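3.2 Condition of the storage bins

The second part of the survey concerned the open bins in which small household tools are kept between uses. In the first part (Section 3.1) we asked the 35 participating households how often they clean such bins, and 12 of them answered that they never do so. We therefore considered it useful to look at the inner surfaces directly, and not only at the tools. Wear was recorded separately for the floor, the back wall and the side walls, following the scheme of Darko and Lopes.

Dust on the floor was the most common finding. Stains on the walls were less frequent, but they were usually more difficult to remove, and their colour varied between bins. Figure 4 shows a dark grey bin with a scuffed and dusty floor. The lower part of its inner back wall carries dark flecks and brownish stains, and a pale scuff is present on the right side wall.

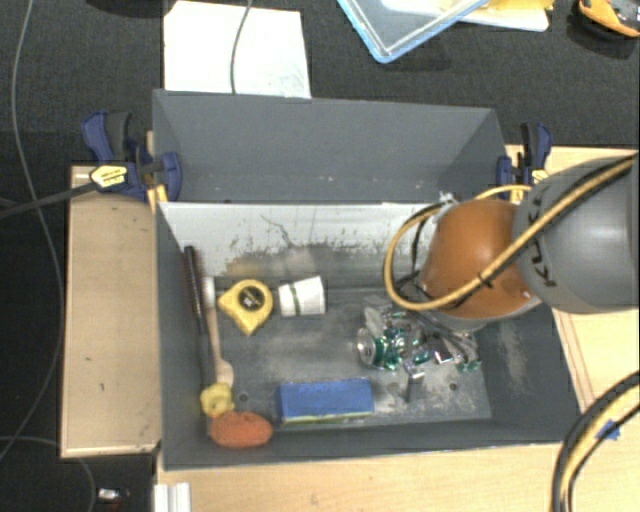
Figure 4. Open bin with a long-handled tool and a light wooden utensil along the left side, and an orange sponge-like object in the lower left corner.

3.3 Placement of long tools

Long tools were most often laid parallel to a wall – a habit which leaves the middle of the floor free for smaller items. The same placement can be seen in Figure 4. Participants explained that they find a handle more quickly in this position, although two of them preferred to store long tools upright in a separate container.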